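Ticket 835: Stock totals wrong after import
Product: Flustov stock list
Opened: 16 April 2024
Status: open, workaround in place

Problem: After importing the March stock sheet at the Hindov store, bottled goods show twice the real quantity. Tins and fresh items are fine. The sheet has 702 lines and 22 of them are affected. Running the import again makes no difference.

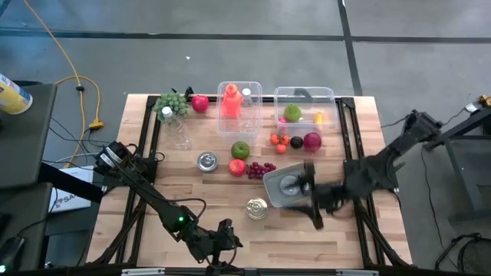
Photo: Gráinne Hennessy / Vondport

Steps tried so far:
Cleared the saved copy and signed in again. No change.
Exported the list and compared it with the sheet. The sheet is right, the export is wrong.
Removed one affected line and typed it in by hand. The total was correct until the next import, then it doubled again.
Checked the unit column. Bottles are entered as "each" in the sheet, but the list has them as "pair" — left over from the old Ó Flaithearta template, I think.

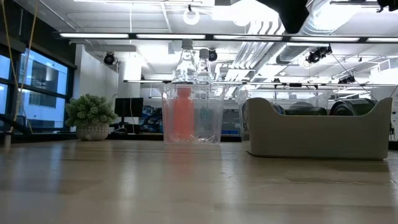 Ojārs Jankauskaitė replied that the unit setting is stored with the category, so changing it on single lines will not last. He asked for the category to be edited first and the sheet imported after that, with the "keep existing units" box left unticked.

Changed the category unit to "each" and imported a test sheet of 8 lines. Totals correct.
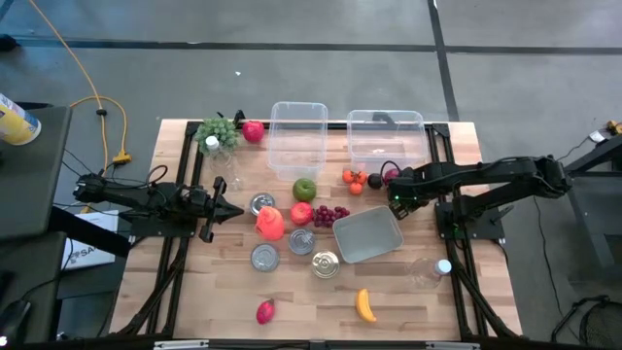

The full import still needs doing, and I would like the list sorted by category before we start. At present it follows the order people entered things. That suits a mixed spread like the one in the photo, with produce, cans and bottles on one table, but it makes the unit column slow to check. Can the sort order be saved for all users, or does each person have to set it? Please leave the ticket open until I have an answer on that.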